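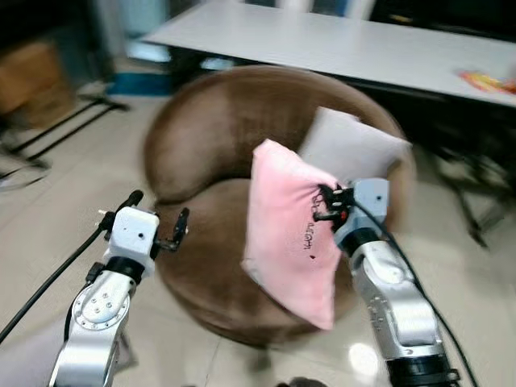
Subject: Re: [soft-seats] Which cushions for a round chair?

7 min read

Hello everyone,

I read the question about the tub chair last night and I wanted to answer with some care, as I have the same kind of chair and I have made most of the mistakes already. I quote the message first, so that people who get the digest can follow.

> Hello list,
> We have bought a Tavura from the second-hand hall in Eltberg. It
> is the low round model, brown velvet, in good condition except
> that the pile is pressed flat along the top of the back. My
> husband says it is comfortable. I am shorter than he is and when
> I sit properly back, my feet do not stand on the floor, and when
> I sit forward, there is nothing behind me.
>
> I have tried the cushions from our sofa. They are large and
> square and very full, and they stand in the chair like a box in
> a bucket. After ten minutes they have pushed me out.
>
> My questions:
> - what size and what shape do you use in a round back?
> - is a bolster a good idea or only pretty?
> - how do you keep velvet nice where the cushions rub on it?
> - do you take the seat cushion out when you vacuum, or is it
> sewn in on all of them?
>
> I do not want to spend a lot. I can sew straight seams and I can
> put in a zipper if nobody looks at the inside.
>
> Thank you in advance,
> M.

Dear M.,

Congratulations on the chair. I will take your questions in order, with the exception of the last one, which I can answer quickly: on mine the seat cushion comes out, but it holds on very strongly at the back and the first time I believed it was sewn. Push your flat hand down behind it, palm toward you, and lift from there. Please do not pull on the front edge. I pulled, and I opened a seam for the length of my thumb.

About size. My chair is 83 cm across on the outside, and this number is the one that deceives people. The padded rim takes a lot from each side. What you need to measure is the inside, at the height of your elbows, with the tape following the curve. Then sit in the chair and ask your husband to measure the distance from the back of your knee to the front edge of the seat. If you have no gap there at all, you need something behind you, and how thick it should be depends on how far forward you must come before your feet are flat. For me this was 7 cm of cushion when I am leaning on it, so pressed together. In the shop the cushion is naturally thicker than this. I took a ruler to Huttunen, where they have the open baskets near the door, and I pressed the cushions against the wall one after another. The lady at the cash desk was very patient.

About shape. Your sofa cushions have the right shape for a straight back. A full square cushion touches a round back only with its two sides, and in the middle there is an empty space, and you feel it as a hole exactly where you want support. There are two ways out. One is to take a cushion with less filling, so that it can bend into the curve. You open it and remove one third of the filling, and keep what you removed in a bag, for you may regret it. The other way is to use a rectangular one and place it at an angle, off the middle. I know this sounds untidy, but I did it for one week as a test and I have not gone back.

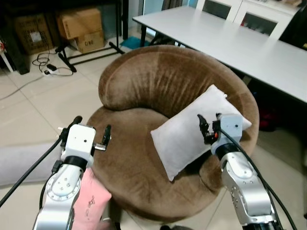
A round chair has no corners, so in reality nobody sits in it straight. You turn a little, you put one arm on the rim, and your back arrives at the side and not at the center. It is useful to notice which side you choose when you are not thinking, and to put the support there. With the gray pillow on the right side of the seat, its upper edge leaning on the backrest and the lower corner pointing to the front, the pillow fills the place between the shoulder and the curve, and the left part of the seat stays free for a book or for the legs. You can see on the same velvet what I mean below about the pile, the lighter streaks along the top of the backrest where the nap catches the light. I worried about these streaks for a long time. I thought it was wear. If you can change a streak by stroking it with your hand in the other direction, it is only the pile lying differently, and you can stop worrying as I did.

About the bolster. I want to be fair to bolsters, because I know that several people on this list like them. In a tub chair a long one is too long, it sticks out or it bends and then it wants to jump. A short one, 33 cm or so that it just fits between the curve on both sides at the lowest point, is very good for the lower back. But you must tie it or give it a cover that has some grip, otherwise it travels down and you are sitting on it. My long one now spends its life on the floor when I read on the rug, and it is the best thing for under the knees. So my answer would be: buy it if you also lie on the floor sometimes.

About the velvet. What rubs is mostly the cover of the cushion and not the cushion itself. I have learned the following, partly from this list and partly from my own chair:

- Choose covers with a smooth back. Coarse linen is beautiful and it works on velvet like a small brush, always at the same place.
- Put the zipper at the bottom edge and facing down into the seat, never toward the backrest. If you sew it yourself, make a small flap of fabric over the pull. The inside may look however it likes, I promise not to look.
- Move the cushions a little every time you tidy. Even a hand's width is enough.
- For pile that is pressed flat, hold a steam iron over it without touching, then wait until it is fully dry, and only then brush with a soft clothes brush. I brushed too early once and I made a shiny place. Try it first at the back of the chair near the floor.
- Do not wash a pink or red cover together with a light one only because both say 40 degrees on the label. This has nothing to do with velvet, I only mention it.

For vacuuming I use the small nozzle with the bristles and I go around the rim in one direction only, and then around again in the same direction. The deep place between the seat cushion and the wall of the chair collects everything. In mine I have found hairpins, a pen cap and one time a whole cracker.

You write that you do not want to spend a lot. Then I would begin like this. Take one of your sofa cushions, the oldest, and remove filling until it bends. Use it for several days. If it is comfortable but ugly, sew a cover for it, and make the cover slightly smaller than the measure of the cushion, two centimeters less on each side, so that it does not wrinkle when it bends. If it is not comfortable, you have lost nothing and you put the filling back. For a rectangular inner pillow I can recommend the ones from Stuvitz that are sold without a cover. They have a side zipper in the inner bag, so you can change the amount of filling without opening a seam. They had them at the end of November in the lower hall, next to the curtain rods. I do not know if they still have them.

How many cushions is also something I would like to say. At one time I had four in this chair and each evening I had to carry them away before I could sit, and put them on the floor, and in the morning put them back. Now I use 2 at the most, a plain one that does the work and a thinner one in front that I like to look at. The one behind should be the firmer of the pair. If the soft one goes behind, the front one sinks into it and leans over to the side after a short time.

One question back to you and to the others. Has somebody made a thin pad for the seat of a round chair, to bring the height up a little without changing the cushion? My mother visits us often and getting up from the chair is hard for her. I am thinking of a circle of firm foam with a flat front edge, but I do not know how to stop it from turning. I have tried the rubber net that goes under carpets, and it left a pattern in the velvet that took a long time to brush out.

Please excuse the length of my message and any mistakes in my English. If you make the cover, write to us which fabric you took.

With kind regards,
Siiri Rantala

P.S. I forgot the feet. If the cushion behind you brings you forward enough but your heels are still in the air, try a flat footstool before you make the cushion thicker. I used a folded blanket for one winter and it was sufficient.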